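Why the Potatoes Went Green: A Storage Study in a Shared Student Kitchen
Final report, Household Science project, submitted May 10, 2018

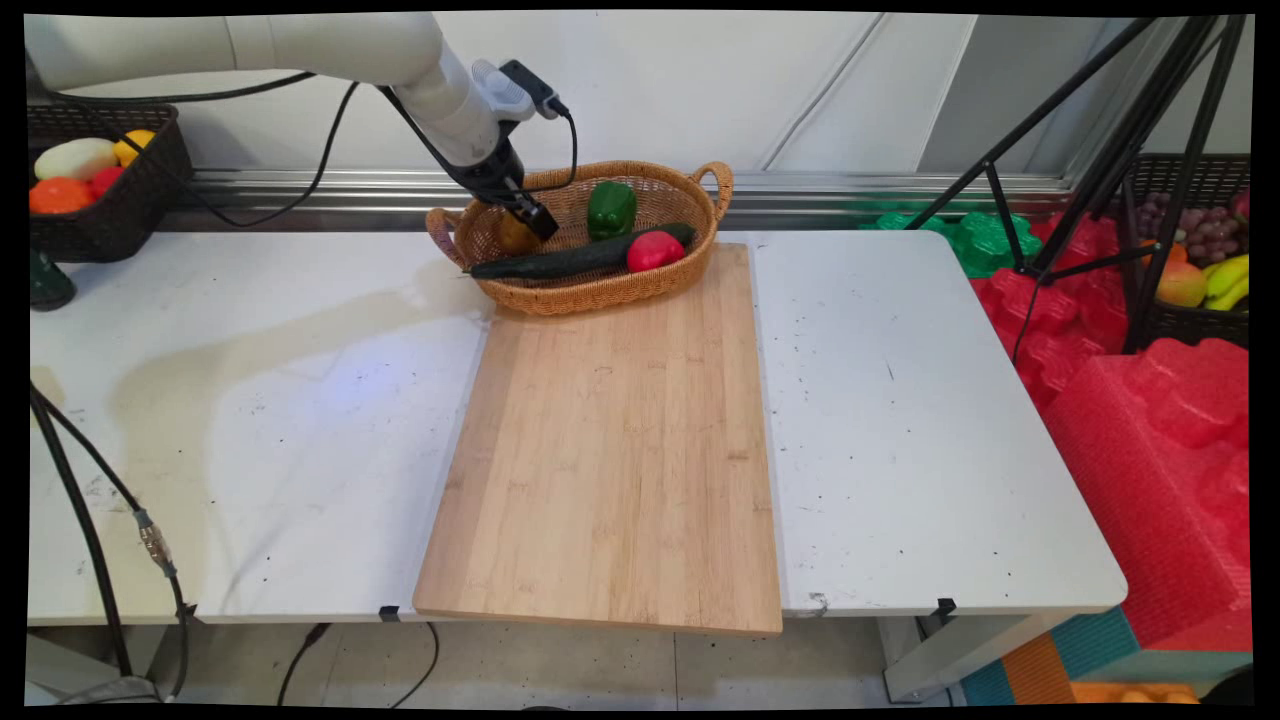 Cleiton Araújo and Tsegereda Alemayehu

1. Background

Every spring the residents of Kestthorpe Hall throw away a lot of potatoes. They buy them in large bags because large bags are cheap, they eat four, and the rest get pushed to the back of a shelf until they grow arms. Our first idea for this project was to find out why people buy more potatoes than they eat. Our instructor pointed out that this was psychology and would need forms. So we switched to a question with fewer forms: given that people are going to forget their potatoes anyway, where should they forget them?

There are two main ways a stored potato goes wrong before it rots. It sprouts, which uses up the starch and water inside and leaves it soft. Or it turns green, which happens in light. The green itself is chlorophyll and harmless, but the same conditions encourage the potato to make more of a group of bitter compounds called glycoalkaloids, solanine being the one everybody's grandmother has heard of. Cooking does not get rid of much of it. The standard advice is to keep potatoes somewhere cool, dark and airy. Kestthorpe Hall offers none of these places, so we had to work with what there was.

2. Materials and method

We used one variety, Varnine, a yellow-fleshed potato sold at the Marinho market two streets from the hall. We chose it because it was the only kind they had enough of. We bought 220 potatoes over two trips, and would like it noted that the bus driver on the second trip was not helpful.

Potatoes with cuts, bruises, or any green on day zero were taken out. The rest were washed by Cleiton, who then read that you should never wash potatoes before storing them. We went back to Marinho. The final test group was 117 unwashed potatoes, and the hall ate mash for a while.

These were split evenly among three storage spots:

Spot A: open baskets on the kitchen counter, near the window.
Spot B: closed paper bags in the cupboard beside the stove.
Spot C: paper bags with the tops folded down, on the floor of the ground-level bike room.

The study ran for 28 days. Each potato had a number on a sticker. Twice a week we checked each one for sprouts longer than a grain of rice, for green skin, and for softness. Softness was judged by thumb. We both used our right thumbs and practiced on the same potatoes beforehand until we mostly agreed. Temperature was read from a cheap dial thermometer in each spot whenever we did a check.

3. Results

The counter potatoes were the first to turn. Green showed up on the window side within the first week, and by the end most of the potatoes in Spot A had some, nearly always on the half facing up. The ones at the bottom of each basket, covered by their neighbors, stayed a normal color for much longer. Sprouting on the counter was slower than we expected, and the sprouts that did form were short, stubby and dark.

The cupboard potatoes barely greened. They sprouted like mad. The stove in the Kestthorpe kitchen is in use from early morning until well past midnight, and the cupboard was the warmest of the three spots at every single reading. The sprouts were long, thin and white, and several had found their way out of the fold in the bag. By the last check most of Spot B was soft, and two potatoes had gone past soft into a state we recorded as "liquid." Tsegereda has asked for it to be on record that she was the one who found them.

The bike room won easily. At the end, 8 of the potatoes had small sprouts, none were green, and nearly all were still firm. We ate some. They were fine.

4. Problems with the study

Several, and we will list the ones we know about.

Stickers fell off in Spot B once the skins got damp. We worked out which potato was which by size and by arguing.

Someone took potatoes from Spot A during the second week and left a note reading "sorry, gnocchi." We removed these from the totals. We have our suspicions, as only one person on the second floor owns a ricer.

Light and temperature were not tested separately. The counter was bright and fairly warm, the cupboard dark and hot, the bike room dark and cool. We had no spot that was bright and cool, so we can't say how much of the slow sprouting on the counter came from the light and how much from being farther from the stove. The older handbook we used (Gakley, chapter on root cellars) says light does hold sprouts back, which fits, but we didn't show it ourselves.

We also did not measure glycoalkaloids. That takes a lab, and our budget had gone on potatoes.

5. Recommendations

Residents should keep potatoes in the bike room, in paper, folded at the top. If that is too far to walk, any cupboard on the wall away from the stove is better than the one beside it. An open basket is fine for what you plan to eat in the next few days, with a dish towel over it if it has to sit by the window. Small green patches can be cut off with a thick peel. A potato that is green all over, or tastes bitter, should go in the compost.

The hall manager has agreed to a shelf in the bike room for next year, on the condition that nobody writes the word "liquid" in a report again, a condition which arrived after section 3 had been finished.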